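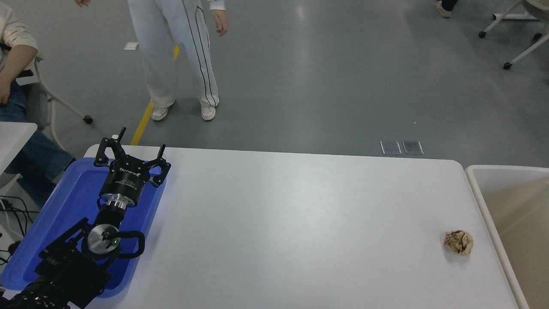 Crumpled tan paper at the right side of the table, bin alongside.

How to Clear a Table Using One Bin

Most advice on clearing a work table involves labeled boxes and a free weekend. I have owned the labeled boxes. They became four more things on the table. The method on this page needs a bin, a tray and 17 minutes, and I've used it on everything from a packing bench to the dining table we inherited in 1971 condition.

What you need

One large bin, with an opening wide enough that you can't miss. The little desktop kind fills up after two envelopes and a banana peel.
One shallow tray with raised edges.
A damp cloth.
A timer, or an oven with opinions.

Step 1. Park the bin against the table.
Beside it, touching if possible. A bin across the room turns every scrap into a sporting event, and the scraps that miss will live under the radiator until you move out. Put it on the side of your stronger hand.

Step 2. Crumple as you go.
Any paper you've decided to throw out gets balled up at once. Flat paper looks important. Leave a flat sheet of packing paper on a table and someone will set a mug on it, then write a phone number on it, and now it's a document. A crumpled ball has no future and everyone can see that. If you recycle paper and your local service wants it flat, fold it in half twice and keep your dignity.

Step 3. Sweep toward the bin.
Start at the far end and work your way over, pushing the trash along with the side of your hand. Stop short of the edge and pick up the last few pieces. I used to shove the whole lot over in one grand gesture, and I also used to own a second earring.

Step 4. Use the tray for things that stay.
Tape, scissors, the good pen. When the tray is full, you're done keeping things. I bought a Plemlow divider set to make mine more efficient and spent an evening arranging rubber bands by width, so I can't recommend it.

Step 5. Check the floor.
Walk once around the table and look down. Receipts and little white slips get a surprising distance on a smooth floor.

Step 6. Wipe, corners included.
Long strokes, end to end. On a white table you'll find rings you would have sworn were somebody else's.

If it fills up again by dinner

It will. Do steps 2 and 3 again and skip the rest. Empty the bin before the pile rises above the rim, as pressing it down with your foot only works until it doesn't, and then you need new socks.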